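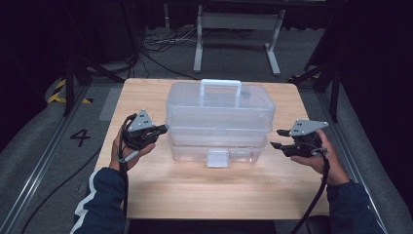
Slide 1. Two-tier clear box with carrying handle.

Open with the question from the Fevley branch: how long should a home first aid kit go unchecked? Pause for answers.

Slide 2. Survey results. Tsikata sent the form to 2259 households in November. Of the kits opened, 107 had nothing past its date. Kekeli Boateng has the raw sheet if anyone asks about sampling. Don't go into it from the stage.

Slide 3. What expires first. Saline, antiseptic wipes, burn gel. Adhesive on plasters dries out in a hot car - mention glove boxes. Plain gauze keeps well if the wrapper is sealed. Check the printed date on the inner packet as well as the carton.

Slide 4. Storage. Cool, dry, out of reach of small children, same spot all year. Medicines stay in a separate locked cupboard.

Slide 5. Labelling. Write the earliest date on the lid in marker. Arif Subramaniam's colour code is in the handout, skip if behind.

Leave two minutes for questions, then hand over to Gifty Ofori.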